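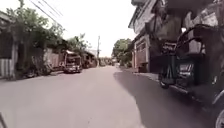
Surnlow Street Works will begin a curb and parking program in the Lindsay district in March, covering 200 meters of narrow residential street between the Mallel junction and the Kekholm drainage channel. The program sets out marked bays for passenger tricycles, renews damaged curb sections and establishes a clear lane for through traffic. Lindsay is typical of the streets in the district, with low buildings, trees and parked vehicles on both sides and covered-sidecar tricycles standing close to the curb. Its concrete surface is slightly worn but will be kept in service, with repairs limited to joints and curb edges.

Work will proceed in two sections of 100 meters each. The first section starts at the Mallel junction. The second will open once the curb concrete in the first has reached its specified strength and the bay markings have been applied. Pedestrian access to all properties will be maintained throughout. Vehicle access to gates and garages will be interrupted only while the curb directly in front of them is being replaced.

Tricycle bays will be marked parallel to the curb in white thermoplastic. Bay dimensions are based on the full width of the vehicle, including the sidecar, and allow for boarding from the sidewalk side. Bays will not be placed across gates, garage doors or drainage inlets. The canopy height of a standard sidecar has been taken into account in the pruning schedule for street trees, and low branches over the bays will be removed before marking begins.

"The width of the sidecar governs the layout," said Seul-gi Yeon, project engineer at Surnlow Street Works. "Earlier markings in the district were drawn for motorcycles and left the sidecar wheel outside the line. The revised bay contains the whole vehicle and keeps the remaining lane at a constant width."

Shade was included as a design criterion. The survey team recorded the position of building shadows at intervals through the working day and assigned bays to the side of the street with the longer period of afternoon shade wherever the gate spacing allowed. Drivers waiting for passengers already favor that side. Where shade and access requirements conflict, access takes priority.

Curb replacement will use precast concrete units bedded on mortar. Existing units that are level and free of cracks will remain in place. Joints between old and new units will be filled and finished flush. Sidewalk panels disturbed during the work will be recast to the original level, with a broom finish across the direction of travel. Bins, utility boxes and other items standing at the curb line within a work area will be moved by the contractor and returned to their original positions.

Parking will be suspended in the active section from 7:00 a.m. until 5:00 p.m. Temporary signs will be posted at both ends of the section before each suspension. Tricycle operators may use the temporary stand at the Mallel junction during these hours. Overnight parking will be permitted except where fresh concrete is protected by barriers.

Residents who require vehicle access for medical transport or deliveries should notify the site office in advance and state the gate location and vehicle type. A plan showing the bay layout and the order of work is available at the Surnlow site office next to the Mallel junction. Comments on bay positions will be accepted until marking starts in the section concerned.

Media contact: Seul-gi Yeon, Surnlow Street Works, Lindsay district site office.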